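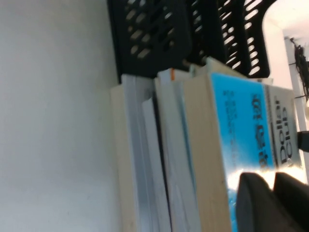
Radka Vidmar asked, on reading the draft of this card, that it state plainly which episodes were guided by hand and which by remote control, as the two should not be pooled without a label. The field "mode" now records this for every episode.

Prirwood Shelf Demonstrations, version 2

Contents
The set holds 32 demonstrations of one task: taking a book from an upright row of books, binders and papers beside a black desk file organizer. Wrist camera video, joint positions and gripper opening are stored together.

Collection
In 19 episodes the operator worked the arm remotely. In the remainder the arm was guided by hand. Four operators took part, each after a practice period.

Known limits
Close to the row, the gripper fingers are out of focus. Glare may wash out parts of glossy covers. Small print is often unreadable, and labels should not rely on it.

Contact
Enquiries regarding licence terms should be directed to Babatunde Igwe, Prirwood data office.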